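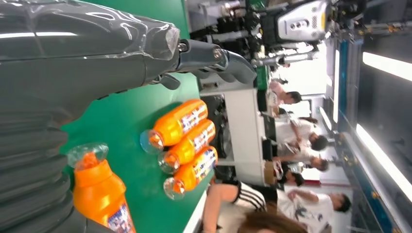 Re: [ilto-users] Invoice numbers start again after import

August 22, 2026
From: Esben Baldursdóttir

Hello all,

I had the same problem last December, when we moved our accounts from Ollano to Ilto. The import reads the number as text, so 18 comes after 17 but 2 comes after 18. Then Ilto takes the last row as the newest invoice and continues with 3.

What helped for me: open the export file before the import, and write all numbers with the same length (0002, 0017, 0018). After this, our next invoice was 0303, as it should be. Please make a copy of the file first. I did not, and I lost one evening.

I don't know if it is the same with credit notes. We have very few of them and I typed them by hand.

Regards,
Esben

> We are a small office and imported 302 invoices yesterday.
> The list looks complete, but the next invoice gets number 3
> and not 303. Is there a setting for this? I looked under
> Ragnarsson templates and found nothing.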